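# The Long Way Round a Sourdough Crust

Denise Pilkington bakes 40 loaves before most of her street has found its slippers. She has done it in the same narrow shop on Dawber Lane for long enough that the regulars set their clocks by the smell, and when I turned up at the back door in January she handed me an apron before I'd finished saying hello.

I should admit that I came as a fan. Her rye, sold as the Plerken (after the village where her grandmother kept a stall), is the best bread I have eaten in this country. It's dark, sour and slightly sticky, and it keeps for a week if you can leave it alone that long, which I can't.
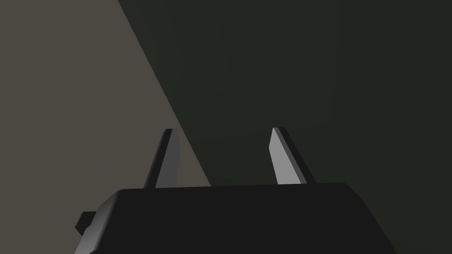
## A starter called Rosia

Rosia lives in a crock under the stairs and gets fed every day, all 365 of them, Christmas included. Denise began her with wholemeal flour, tap water and a spoonful of patience, and she talks about her as you might talk about a clever, moody cat. In August she rises so fast that the lid has to be left ajar. In January she sulks, and the dough needs a much longer night.

"You can't hurry her," Denise told me, up to the elbows in a tub of dough. "I've tried. You get a brick, and then you have to eat the brick."

She works by feel. There are scales, and she does use them, but the last splash of water goes in when the dough tells her to put it in. I had a go and made soup! She added a fistful of flour, folded it over a few times, and somehow it was dough again.
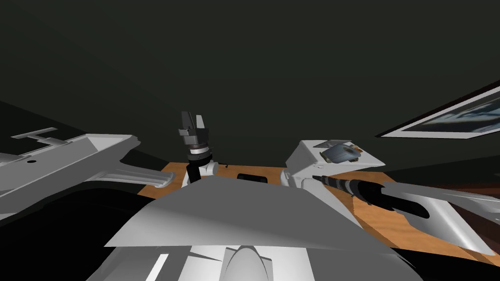
## Flour from Neltard

The flour comes from Neltard, a small watermill up the valley that grinds for a handful of bakers and anyone who'll drive out for a sack. It is coarser than shop flour and a bit speckled, and it smells of hay. Denise says each batch behaves differently, so the first bake from a new sack is always a test, and her neighbours get the results for nothing.

What I loved most was the shaping. She cuts a piece, tucks the edges under, spins it with the side of her hand and it's done, round and tight as a drum. Mine spread out like a dropped hat. By my tenth I had something that would pass in poor light, and I was absurdly proud of it.

Then comes the oven, an old brick-floored thing that she inherited with the lease. The loaves go in on a long paddle, a cup of water goes in after them for steam, and the door stays shut until the crust is the colour of a conker. She likes a dark bake. If a customer asks for a pale one, she'll sell it to them, but she'll look a bit sad about it.
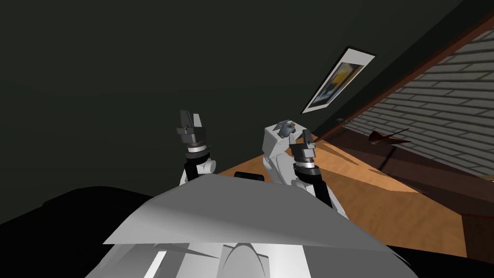
## If you want to try it at home

Start with a small jar and 100 grams of wholemeal flour, with the same weight of water. Stir, cover loosely, and leave it somewhere you'll walk past. Throw half away each morning and feed what's left. It will smell odd for a few days, then sharp and fruity, a little like cider.

Wait until it doubles between feeds before you bake with it. And let the finished loaf cool completely before you cut it, however good the kitchen smells. Denise swears the Plerken is better on the second day. I'll have to take her word for it, as mine was gone by teatime.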